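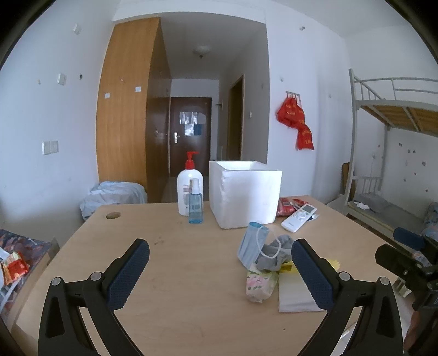
*Reading time: 4 minutes*

# Listanitz opens a coconut vinegar cellar in Harahap and starts selling by the refill

**HARAHAP** – Listanitz, the family maker of vinegars and table sauces, will open its new vinegar cellar on Sunday at 10 in the morning. Together with the cellar, the company starts to sell its aged coconut vinegar directly to households and small restaurants, in glass bottles which can be brought back and filled again.

Until now, Listanitz vinegar was sold mostly in large containers to hotels and to other food makers, who put it under their own names. From this week it carries the name of the house. The first vinegar in the new line is called Gider. It is made from coconut water, fermented slowly and then kept in barrels for 40 weeks before bottling. No color, sugar or flavor is added.

"Many people in our town have eaten our vinegar for years and did not know it," said Wahyudi Mangundap, managing director of Listanitz. "They knew it from the pickles at the hotel or from a sauce with another label. We wanted that they can finally buy it from us and ask us questions about it."

## What is in the bottle

Coconut vinegar is an old product in the region, but much of what is found in shops today is a quick vinegar with flavoring. The slow kind has a softer acid and a slightly cloudy look. At the bottom of the bottle there can be a fine sediment, which is natural and can be shaken back in or left alone.

Gider is a little sweet on the nose and dry in the mouth. Darmawan Ngau, who is responsible for the cellar, recommends it for raw fish, for cucumber and shallot salad, and for the dipping dish which stands beside grilled meat. He does not recommend it for long boiling.

"If you cook it one hour, you lose what we waited for," he said. "Put it in when the fire is already off."

A second vinegar, darker and aged in smaller barrels, is resting now and will be offered when the cellar team is satisfied with it. The company does not want to give a month for this.

## The cellar

The building was before a storage house for rice. It stands behind the old Listanitz bottling hall and has thick walls, so the temperature inside changes only slowly between day and night. The room holds up to 2000 liters of vinegar at one time, in barrels of three sizes. Each barrel has a card with the name of the coconut supplier and the date of filling, and visitors may read the cards.

The coconut water comes from 59 small growers in the Lelard valley. Most of it was earlier thrown away when the meat of the nut was dried for oil. Listanitz pays for it by the liter and collects it the same morning the nuts are opened.

Sulastri Ngau, who organizes the collection, explained that the early hour is the most difficult part of her work. "Coconut water does not wait for us. After noon, it is already something different," she said. "The growers start before it is light, and so we start also before it is light."

## Tasting room and refills

At the front of the cellar there is a tasting room with a counter and a small shop. Guests can try Gider plain, mixed with cold water and palm sugar, or with cut fruit and chili. Tasting is free of charge. The refill tap is beside the cash desk. A customer who brings back a clean Listanitz bottle pays only for the vinegar. Bottles from other makers can not be filled for now, because the caps are not tested for this acid.

Restaurants can order in larger glass jars, with delivery two times per week inside Harahap. Endang Simanjuntak, who takes care of the restaurant customers, asks kitchens to write to her before the first order, so that a sample can be sent together with the sheet on acidity and storage.

Once in a month, in the afternoon, the cellar will hold a short class on pickling at home. The first class is in September and is about green papaya, small onions and mustard leaf. Places are limited and should be reserved at the shop.

## About Listanitz

Listanitz produces vinegars, chili sauces and pickled vegetables in Harahap. The company belongs to the family that started it, and it works with growers in Lelard and the villages near it.

## Contact for press

Intan Teoh
Press and Customer Information, Listanitz

Bottle photographs, the tasting notes for Gider and a list of shops are available on request. Journalists who want to visit the cellar before the opening are kindly asked to contact Ms. Teoh and to wear closed shoes.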